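3.2 Where the writing gets done

We came to this part of the study a little sideways. The diaries our participants kept were meant to tell us about handwriting and typing among people who work on family histories, and for the most part they did, but page after page wandered off into talk of desks, chairs, lamps and windows, and after a while it seemed unkind (and a bit foolish) not to listen. Of the 62 diaries returned by the Kurkinley and Cerkholm groups, 17 gave more room to the desk than to the writing itself, and one, a lovely long one, opened with a parish register from 1717 and did not get back to it until the final week. Omoregie and Jibrin read every diary in full, and where they disagreed about how to sort an entry they talked it over with Hauksdóttir until all three were content.

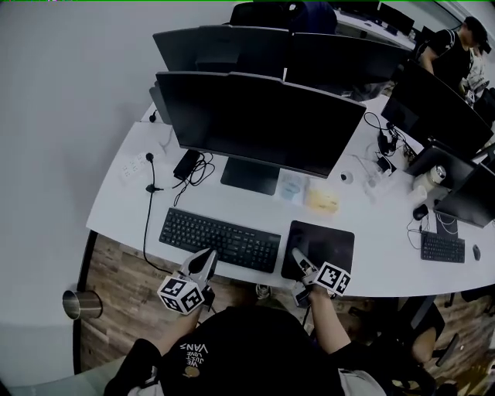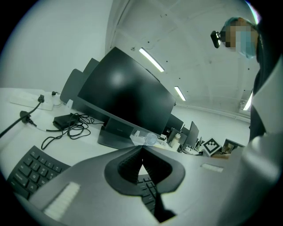

Figure 4. Two views of a white office desk with a computer keyboard.

What people wrote about most warmly was having their papers close by. Old letters do not like to be folded twice, and a typist who has to turn right around to check a spelling soon starts trusting memory instead, with sad results for the spelling of great-aunts. Several participants had tried to make room by moving everything electrical to the floor, and then gave up because of their knees. A power strip kept up on the desk, like the white one in Figure 4, takes space that could have held an open album, yet the people who lived with such an arrangement were mostly fond of it and told us they would not go back. Older members of the Cerkholm group felt this more strongly than anyone.

The other thing that came up, again and again, was the habit of copying by hand before typing. We had supposed this was left over from school days, and for some it surely was, but many described it as a slow first reading, a way of getting used to a dead person's turns of phrase before putting them into type. Oh found much the same in the Shojaei letters, where the pencil copies carry little guesses in the margins that never reached the typed version. We return to those guesses in Section 4, along with the question of who ought to keep them.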